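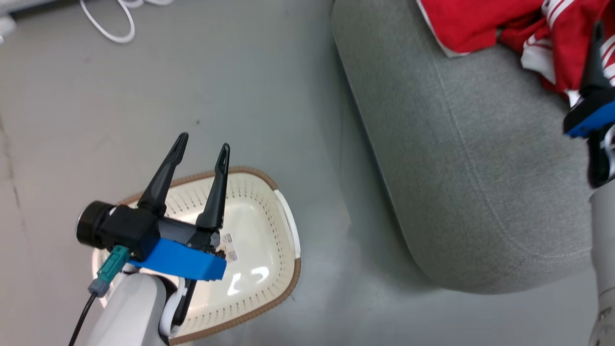 Can a robot do my washing yet? Your questions answered

Lina Rizk and Samira Akl run the home automation evenings at the Hartley library in Wamstead, and these are the things people ask them most, usually over the biscuits.

Will it pick the clothes up off the couch?

Often, yes! Picking up a single shirt is one of the chores a two-armed robot has a fair chance at these days, and dropping it into a basket on the floor is well within reach too. The trouble starts with a proper heap, where one sleeve is tangled in another and it's hard (even for us, some mornings) to say where one thing ends and the next begins.

What about folding?

Slower than you'd like, I'm afraid. Towels and tea towels are the friendliest, being flat and square. Fitted sheets are a misery for everybody.

Can I buy one for the house?

You can buy plenty of things with "robot" in the name, and a good vacuum is still the one we'd recommend. For a machine that tidies the lounge room while you're at the shops, we'd keep your money in your pocket for now and ask us again in March.

Are factories any further along?

In some jobs, very much so. A shop floor can be set out to suit the machine, with the same part turning up in the same spot all day long. Your lounge room has cushions, cords, a cat and last night's socks, and it's different every time you walk in.

Is it safe around the grandkids?

Please treat any moving arm the way you'd treat a hot stove, and keep little ones well back while it's going.

When's the next evening?

18th October, upstairs at Hartley. Bring your questions, and a plate if you can manage it.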